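Corn on the cob, fast way

Quick one tonight, kids want dinner at 6 and I'm typing with one hand. No pot of water, no waiting for it to boil.

What you need: corn with the husks still on, a microwave, a big knife, oven gloves. Butter obviously.

1. Leave the husk alone. Silk too. Don't wash it.
2. Two ears on the plate, side by side. Four minutes on high for one, seven for two. More than that, do batches – they cook uneven when piled up.
3. Let it sit two minutes. It is HOT in there, steam will get you.
4. Cut the fat end off, right through husk and all, an inch or so above the stalk. Take off a full row of kernels or it wont slide.
5. Hold the skinny end, squeeze and shake. Cob drops out, silk stays behind. Mostly.

Pale and crunchy? 30 more seconds. Wrinkly means too long, still fine with enough butter.

Already shucked? Wet paper towel round each ear, same times minus a minute. Works ok, bit less sweet I think.

Leftovers – cut off the cob, freezer bag, flat. Good in soup untill November or so.

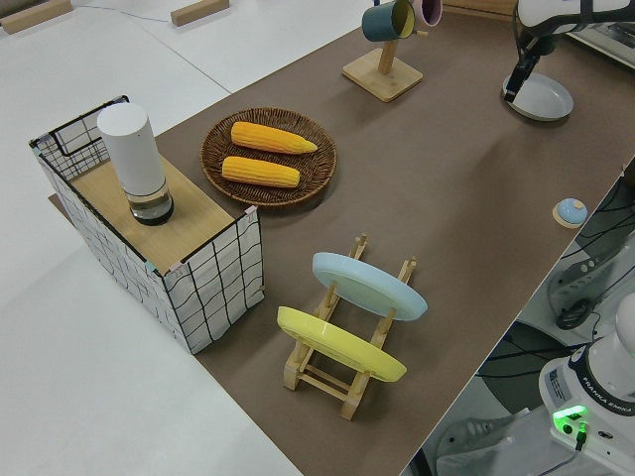

Carol Clegg wrote in to say seven minutes was too much for two small ears in her microwave and she stops at five, then adds lime and chili salt in place of butter. Fair enough, start low if yours runs strong. Trying the lime next time.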